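Mendeck says gripper swap cuts rack faults, but only in simulation

Mendeck has published a comparison of two grippers on the same arm, working at an equipment rack. The firm ran 131 attempts with each in a simulated room. It reports 54 fewer failed approaches with the newer model, sold as the Corkeo.
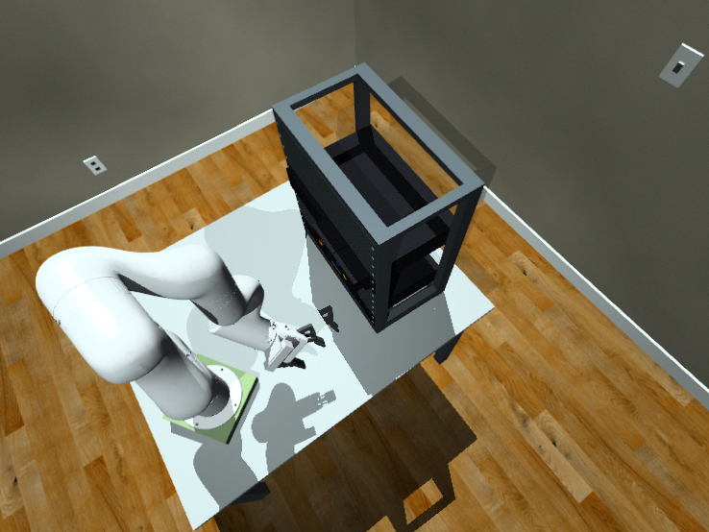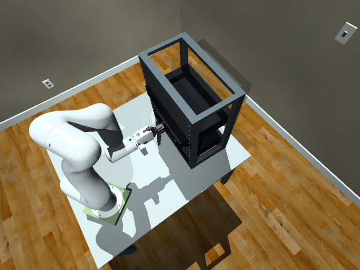

Simulated arm and rack, Mendeck

Kęstutis Kivi, who led the tests, called the gap "hard to argue with." Dzintra Vasiliauskas of rival Ilton argued with it anyway. She wants to know how friction was set and why the rack stayed in one spot. Mendeck has not released the settings. Trials on a real arm are planned for October.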